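The Night Shift at Faria

I took the night desk at the Hotel Faria in November, mostly because it came with soup. Eight rooms, one guest, and a lobby clock that ran backward whenever it rained. I didn't mind the clock! What got me was the phone. It rang every night at the same minute, and a very polite woman asked if the ferry from Pimen had come in yet.

Well, we're 1,211 miles from any ocean. I told her that the first night. She said she'd hold.

By the second week I was making things up for her – fog on the water, a late crew, a goat loose on deck. She laughed at the goat. So I gave the goat a hat, and then a cabin, and she wanted to know what it ate.

Then the power went out, the whole street dark, and the phone rang anyway. 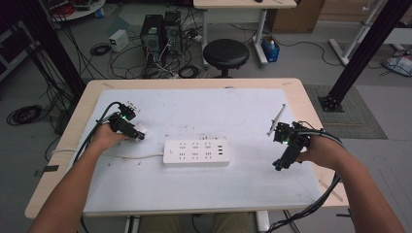
The white power strip and a plug.

"Has it come in?" she asked.

I was about to start in on the fog again when I heard a horn, long and low, out past the grain silos. My one guest came down the stairs with his suitcase and put his key on the desk.

"Yes, ma'am," I said. "It's just tying up now."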